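Reading time: 6 minutes
2023-07-01 — posted by the Neltutley field notes desk

Pre-session safety and inspection checklist, hand-held gripper recording, with comments

We have been asked a few times now for the list we use before taking the hand-held grippers out of the lab and into shops and other everyday places, so I have finally typed it up properly, with the comments left in. The comments are the part people seem to like, and I must admit they are the part I like too. The ticks are from our latest inspection at the Zesgate site. If you are running your own sessions for the Eter study you are very welcome to copy it, change it and scribble on it.

A word on the method first, as it affects what we look for. We collect demonstrations by having a person do an ordinary job with the gripper in hand, and the recordings are later used to train the arm back at the bench. The result we reported in March came from 502 demonstrations, of which 52 had to be set aside at the review stage. Quite a lot of those were lost to small things that a patient look beforehand would have caught — a pad creeping out of place, a smear on the lens, a trailing cuff — and so the list grew longer, as lists do.

PART A. THE GRIPPER

A1. Finger pads seated flat, no lifting at the corners. [OK]
Comment: Press along the whole length with your thumb, and do both pads even if the first one is perfect. A pad can look lovely from behind and still be peeling at the tip.

A2. Texture on the pads clean. [OK after cleaning]
Comment: Fluff, mostly. Fleece and knitted things shed far more than you would believe, and a pad full of fluff holds smooth objects badly. A soft dry brush is plenty. Please don't use the glass cleaner, it leaves the surface slippery and you will spend the next hour wondering what has changed.

A3. Jaw arms open and close evenly, no grinding. [OK]
Comment: Open and close slowly, then quickly, then slowly again. Listen as well as look.

A4. Pivot caps all present and tight. [OK, one nipped up]
Comment: Finger tight and then a small turn with the key. One cap on our second unit had worked itself loose between sites, I think from rattling in the case, so we have added a strip of foam to the lid. It seems a good idea for anybody whose kit travels by car.

A5. No cracks around the cut-outs in the arms. [OK]
Comment: Hold it up to a window. Hairline cracks show much better with daylight behind them. If you find one the unit goes back in the case and stays there, however small it looks and however keen everybody is to get going.

A6. Lens clean, mount firm. [OK]
Comment: Clean cloth from the sealed packet, never a sleeve. I say this as a person who has used a sleeve.

PART B. THE PERSON

B1. Gloves fit, and wrist can bend freely. [OK]
Comment: Fingerless gloves are fine by us and quite welcome in a cold building. Check that the wrist fastening doesn't rub after a while. We ask people to wear them for a few minutes before we start so that any pinching shows itself early.

B2. Cuffs and sleeves clear of the jaws. [Watch]
Comment: Padded jackets are the usual worry. They are lovely and warm and they puff out exactly where you don't want them. Nobody need take a coat off in a chilly shop, but do push the cuff back and try the full reach with the jaws moving before anything is recorded.

B3. Long hair tied back, or tucked inside the collar. [Watch]
Comment: The pivots can catch a strand, and it hurts. We keep spare hair ties in the lid pocket. Hair also drifts across the lens, which is a much smaller matter but a nuisance at review.

B4. Rings, lanyards and dangling things removed. [OK]

B5. Rest agreed beforehand. [OK]
Comment: We stop every 90 minutes at the very longest and most people would like to stop sooner, so let them. The gripper isn't heavy for the first little while. It becomes heavy.

PART C. THE PLACE

C1. Permission from the shop, and the person on duty knows what we are doing. [OK]
Comment: A short chat at the door is worth any number of emails. Tell them what will be picked up, where you will stand and when you will be gone.

C2. Breakables noted, and a safe distance agreed. [OK]
Comment: Glass shelves, framed pieces and plates on display deserve real respect. We walk the route with empty hands first, turning on the spot at each stop, and it is often the turning that gives the trouble — an elbow knows nothing of what is behind it. Where there is a shelf of delicate things close to the counter we work from the other side of the counter, or we choose another counter.

C3. Floor clear and dry, doorways open. [OK]

C4. Lighting checked at each stop. [Note]
Comment: Bright display panels can wash out one side of the recording and leave the rest rather dim. We don't ask shops to switch anything off. We do write it on the sheet, as the people doing the review are grateful to know.

PART D. SOFT ITEMS AND STRAPS

This section is new since March and has the most comments, so do bear with me. Clothing, bags and anything with a strap behave so differently from boxes and cups that we gave them a heading of their own.
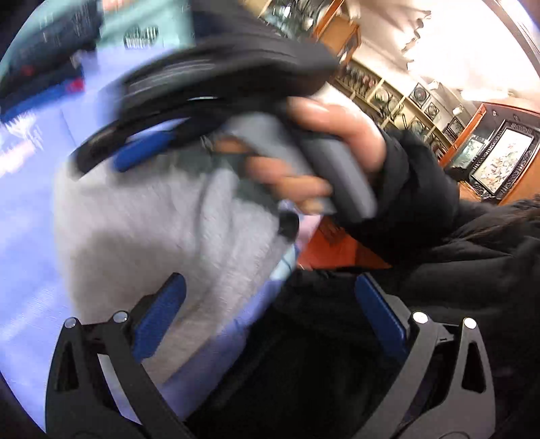 D1. Straps gathered before the item is lifted. [Watch]
Comment: A loose loop will find the jaws sooner or later. Gather it in the free hand together with the fabric, keep it above the jaws, and let it down only once the item has been put where it is going. If a strap does catch, stop, open the jaws fully and lift the strap out by hand. Pulling puts all the strain on the pivots.

D2. Free hand stays clear of the pads while the jaws close. [OK]
Comment: The closing force is gentle enough but bare fingertips are tender things. We practise the hand-over a few times with nothing being recorded, and people soon find their own rhythm with it.

D3. Fabric not bunched over the lens. [Watch]
Comment: A thick fold can hide the very moment of contact, and then the demonstration is of little use to the Eter people. Lower the item a touch and begin again. There is no shame in beginning again.

D4. Speed. [Note]
Comment: Quick hands blur. We have settled on asking people to move as though handing something to a sleepy child, and that wording has worked better than any number we ever put on the sheet.

D5. Linings and zips checked for snags. [OK]

PART E. CLOSING UP

E1. Item put back as it was, and the shop given a chance to look it over. [OK]

E2. Pads brushed, pivots checked again, unit in the case. [OK]

E3. Recording copied twice before leaving the building. [OK]
Comment: The second copy goes on the Vukčević drive, the one with the tape on it. Budget for a new drive is 230 and the request is in.

E4. Sheet signed, with anything marked Watch carried over to the next visit. [B2, B3, D1 and D3 carried over]
Comment: Watch doesn't mean that something went wrong. It means please look at this one first next time, before the coats are buttoned and the kettle is off. Spare blank sheets are in the front pocket of the gripper case, behind the brushes.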